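How a Gas Stove Works, and How It Is Kept Clean

Navlow Children's Museum of Home and Science
Reading pages for ages 8 to 11

Many families cook on a gas stove every day. A pot of rice, a pan of eggs or a kettle of water can be heated on it within minutes. This page explains what the parts of a gas stove do, where the flame comes from, and how grown-ups look after the stove when the cooking is finished.

What is gas?

The gas used for cooking is a fuel. Fuels give off heat when they burn. Wood is a fuel too, and so is candle wax. Cooking gas cannot be seen, and in its natural state it has almost no smell. Gas companies add a strong smell to it so that people will notice a leak. Many people say the smell is like rotten eggs.

Some homes receive gas through pipes under the street. Others use a metal tank or cylinder that is filled with gas and connected to the stove by a hose. In the town of Siment, where the museum has its teaching kitchen, both kinds are used.

The parts of the stove

The knob controls how much gas reaches the burner. When a grown-up turns it, a small valve inside the stove opens. A valve is a kind of gate. The wider it opens, the more gas can pass through and the larger the flame becomes.

The burner is the part where the flame appears. Gas travels up a short tube and mixes with air on the way. The mixture then comes out through many small openings. Some burners have a plain ring of holes. Others have curved ridges that guide the flames into a swirl, a little like the blades of a pinwheel.

The igniter makes a spark. On many stoves, the clicking sound heard when the knob is pressed is the igniter at work. Older stoves may have no igniter and must be lit by an adult with a match or a long lighter.

The pan support holds the pot above the flame. It is often made of cast iron, a heavy metal that can stand great heat. Its prongs keep the pot steady and leave a space underneath, so that air can reach the fire. Without air, a flame goes out.

The top of the stove may be steel, enamel or a special strong glass. Water boils at 100 degrees Celsius, but a gas flame is many times hotter than that, so the materials near it must be chosen with care.

Why is the flame blue?

A healthy gas flame is mostly blue. The blue color shows that the gas is mixing well with air and burning completely. A flame that is yellow or orange may mean that there is too little air, or that something is blocking the burner. Burning of this kind can leave a black powder called soot. An adult should have the stove checked if the flame stays yellow.

What happens when food spills?

Soup boils over. Oil jumps out of the pan in tiny drops. Grains of rice roll under the burner. If these are left in place, the next flame heats them again and they become hard and brown. Oil is a special problem, as it spreads in a thin layer and dust sticks to it. Crumbs can also fall into the burner openings and block them.

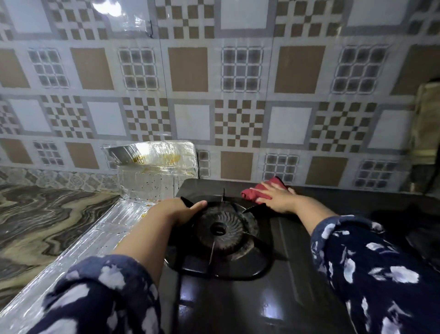 For these reasons the stove should be wiped often, and never while it is hot. The adult first turns off every knob and waits for the metal to cool. In the teaching kitchen the rule is to wait 60 minutes after the last pot is taken off. Cast iron holds heat for a long time and may burn a hand even when it looks the same as it did before cooking.

A cloth with warm water and a little dish soap is enough for most spills. Soap helps oil let go of the surface. The area at the back of the stove needs attention as well, and so do the tiles or wall behind it, where drops of oil often land. Dried food should be covered with a damp cloth for a few minutes until it softens. Sharp metal tools must not be used on a glass top.

Safety rules for children

Do not turn the knobs of a stove, even when no one is cooking.
Stay at least one big step away while a burner is lit.
Never touch a burner or a pan support without asking an adult first.
If you smell gas, do not touch any switches. Tell an adult at once and go outside.

Words to know

Fuel: a material that gives off heat when it burns.
Valve: a part that opens and closes to control a flow.
Soot: black powder left behind when something does not burn completely.
Cast iron: a strong, heavy metal shaped by pouring it into a mold.

Next reading page: Why Does Soap Make Bubbles?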